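17 January 2024

Back at the bench in the Ashworth shop, and I still don't believe in the Greker. The write-up that came with the plans says a pair of hand grippers will teach the arm any kitchen job in 57 tries. I wrote that number on the wall so I can point at it later.

I swapped the jaw screws for the longer ones from Plustach and the play at the pivot is less. Less, not gone. The price of screws is a separate complaint. 2,270 lines in the settings file and the one I want, grip force, is named something else.
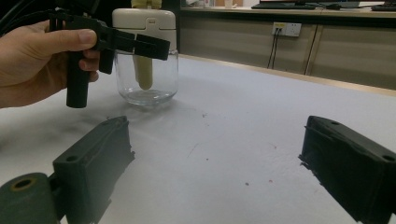

Worked on closing speed until lunch. Set to 5 it creeps, set to 40 it snaps shut hard enough to make me pull my hand back. The plans call anything between those "natural." I would like to meet the person whose hand moves like that. Left it at 40 for now and will turn it down when something breaks.

Greta, the arm, is still in her box with no power supply. So all of this is teaching for a student who may never show up -- I knew that going in, and I bought the parts anyway.

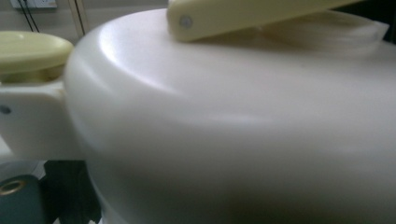 My real doubt is the grip pads. They were cut for blocks and the plans only ever show blocks. Kitchen things are round and smooth. Take the white pot: the shoulder is one long curve with nothing to catch on, so it comes down to the yellow handles, and the one across the lid sits so close to it that I doubt a thick finger fits under. Thinner tips, then. That's another evening of printing, and the last set came out ragged.

Need: pads, sandpaper, a power supply that exists.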